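Labor Relations, Unit 8: Reading a Strike Settlement

A tentative deal is a press release until members vote. Treat both sides' victory claims with suspicion.
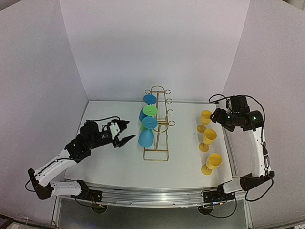

Start with the wage table. Girix offered its nurses "up to 14 percent" — up to, for whom? A headline raise can be as half-filled as a wire glass rack on a white table, with glasses down one side, empty rings down the other and no staffing language.

Maribel Cabrera's memo skips the night shift entirely. 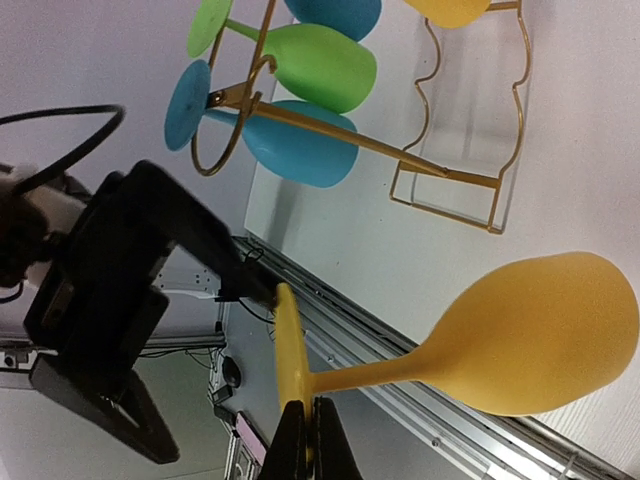

Ratification

Ask who voted. A 70 percent yes means little without turnout.

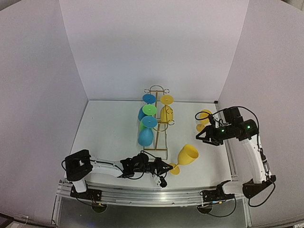 Fig. 3. Gold wire rack with goblets.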